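Packing Room Assistant, part time

Sellolon, Atwood site
Posted September 2022

Sellolon sends out paper samples and small printed goods to shops and design offices. We are looking for one person to join the packing room for the winter season, with a contract running through the end of February and a chance of staying on.

Most of the work is done standing at a flat white work surface. You will sort sheets and cut pieces, pull out anything torn or creased, fold the packing paper, and fill and label the boxes. Torn white stock goes in the recycling bin under the bench and gets written up on the day sheet. We ship up to 400 parcels in a busy week and keep 3,000 sample cards on the shelves, so things have to go back where they came from.
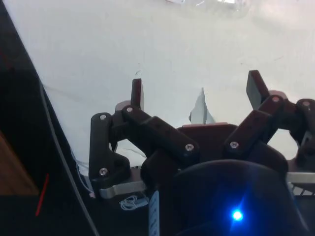
A torn white piece at the white surface.

You do not need experience. You do need to be able to lift 40 pounds, read a packing list without skipping lines, and keep your area clear. Clean hands matter, as fingerprints show on white stock. We supply aprons and cotton gloves. Please bring closed shoes.

Hours are mornings, with a paid break. New starters spend their first 3 shifts with Agnes Dalen, who runs the room, and then take over their own section of the shelves. Parking is behind the Mertens building and is free for staff. The side door is the one to use before opening time.

To apply, send a short letter and the names of two people we can call to Heather Whitelaw at the Sellolon office. A resume is fine but not required. Tell us which mornings you cannot work and how soon you could start. Applicants we would like to meet will be asked in for a short trial at the bench, which is paid at the normal rate.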